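Work and Automation, Unit 6: When part of the job goes to a machine

Course notes for the evening group. Please read before class and bring a pen, and your lunch if you are coming straight from a shift.

Last unit we spent most of our time on big factories, and several of you told me afterwards (quite rightly) that you have never set foot in one and don't expect to. So for this unit we are going small. The workplace we will follow is Pollar, a finishing and packing shop that handles soft goods and odd display pieces for other businesses. Things come in by the carton, get checked over, tidied, paired with their stands or sleeves, and go out again. It is the sort of place most of us have worked in at some point, or have an aunt who did, and I have a soft spot for it.

In January the shop began bringing in what everybody there calls the Nyaga project. The aim was to have some of the picking and placing done by arms, and the way to get there was to have the people on the benches show the job first, over and over, using hand-held grippers fitted with a camera. You hold the thing, you squeeze, the two fingers close, and your movement is recorded so that a machine can later be taught from it. If you have ever tried to eat peas with a pair of barbecue tongs you will have some idea of the first week.

1. What the job was before

Before Nyaga, a bench worker at Pollar did everything with bare hands. The training took two days, and most of that was learning where things were kept. The real skill came later and was hardly ever spoken of. A good worker could feel a pulled thread before she saw it. She knew which pieces could be grabbed by the middle and which had to be lifted from underneath. None of this was in the job description, and none of it was in the pay scale either, a point we will come back to in section 4.

I ask you to keep hold of this idea of unspoken skill, as it is the thread that runs through the whole unit. When a manager says a task is simple, it is nearly always worth asking who finds it simple, and how long it took them to get there.

2. Showing the job to a machine
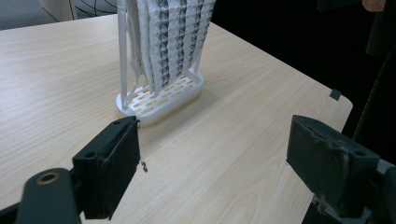

Teaching is work, and anybody who has trained a new starter at the end of a long shift knows it. When you train a person, though, you can say "gently, now" and trust them to fill in the rest. With the grippers there is no saying anything; the movement has to carry it all. Take a piece like the white rack on the table, with its pleated strips hanging side by side above a latticed oval base. A person coming to it fresh would slow down without being asked, because the folds look as though they could be crushed and the rod at the side looks slim. With the gripper, you have to decide where two blocky black fingers can go, how far to open them, and which part of the piece can stand being held. The workers at Pollar found they were making decisions they had made for years without noticing, and a good many of them said it was the first time they had thought of themselves as experts. I find that rather moving, and I also think it should have shown up on a payslip.

There was a physical side to it as well. The wrist does more when the fingers are doing less. You lose the feel of the thing, so you lean in to look, and then your neck lets you know about it in the evening. The shop settled on turns of no more than 76 minutes with the grippers before swapping to another task, a figure reached after some arguing back and forth. One side had wanted a round 60 and the other had wanted no limit at all.

Some words we will use in class:

Demonstration – one complete go at a task, start to finish, recorded so that a machine can learn from it.

Reset – putting everything back where it was so that the next demonstration can begin. It is often left out of time estimates, and then people wonder why the day runs over.

Deskilling – when a job is broken up so that the person doing it needs to know less, and can usually be paid less.

Tacit knowledge – what you know how to do but would struggle to write down. Riding a bicycle is the usual textbook case. Folding a fitted sheet is mine.

3. Soft things and hard things 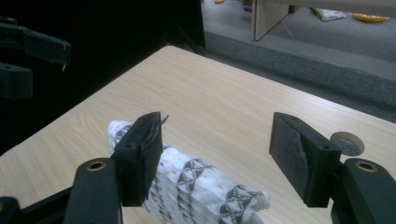

Planners who have not handled goods themselves tend to sort work by weight and size, and it took the Nyaga planners a while to learn that softness matters a great deal more. A box stays a box whichever way you pick it up. Cloth and knitting change shape the moment they are touched, and they rarely lie the same way twice. Think about the patterned knitted piece lying diagonally on the table, with ribbing along it and loose white strands at one end. Should you take it by the ribbed part, or near the end where it is fluffier? If you hold it at one end, what will the rest of it do as it comes up? Your own hand would answer before you had finished reading the question, and the planners had given the whole job a single line on their sheet: "pick soft item, place soft item."

That line became a bit of a joke on the floor, and later on a serious bargaining point. The first schedule asked for 100 demonstrations per person per day across every kind of goods. For cartons this was fine, even dull. For knits it was miserable, and people began to rush, and rushed demonstrations are poor lessons for a machine just as they are for an apprentice. After six weeks the bench workers asked for soft goods to be counted separately, and they got it. I would like you to notice who spotted the trouble first, and how long it took to travel upstairs.

4. What changed for the people

I promised you I wouldn't make this a gloomy unit, and I don't think it has to be one. Here is the fair picture, as far as I can draw it.

Some things got better. The heavy carton line was the first to be handed over, and I haven't come across a soul who misses it. Two bench workers moved into checking and sorting the recordings, which is seated work with regular hours, and one of them told me she could finally pick up her grandson from school. There was also more talk between the benches and the office than there had ever been.

Some things got worse, or at least stranger. People who had chatted across the table all day found they kept quiet while recording, because they were concentrating. Older hands worried about their standing, having spent years becoming the person everyone asked. And there was the plain question, asked in the lunchroom long before it was asked in any meeting: once the machine has learned it from me, what am I here for?

Pollar's answer was a written promise that no bench job would go during the trial. You will see in the reading that the promise says nothing about what follows the trial. A second firm, Ostirine, went about it differently and paid an extra rate for demonstration work from the first day, on the grounds that teaching is a separate duty. It made no promise on jobs. I go back and forth on which of the two I would rather work for, and I expect you will disagree among yourselves, loudly if last term is anything to go by.

5. For discussion

Work in small groups, and have someone take notes who didn't do it last time.

Choose a task from your own job that gets called simple. Describe it to your group as though they had never seen it done, and let them stop you whenever you skip something. (You will skip something. I did this with making a pot of tea and forgot the lid.)

Talk about whether a recording of your work belongs to you, to your employer, or to both. Does it make a difference if it is only your hands that are recorded? What if it is sold on to another company?

Draft one clause for a workplace agreement on demonstration work. It could deal with pay, rest breaks, ownership, or what happens when the trial ends – one clause only, in everyday words that a new starter could follow.

6. Reading and what to hand in

The reading is the Pradorico workbook, chapter 2, on bringing in new equipment. It is a little dry in the middle, so if your time is short, read the opening pages and the sample agreement at the back. Copies are on the shelf by the door, and please do put them back, as we were short again at the end of last term.

For the written piece, I would like a page and a half on one change at a workplace you know, told from the point of view of someone whose hands were on the job. Spelling doesn't count against you. If English is not your first language and you would sooner record yourself talking it through, have a word with me at the break and we will sort something out.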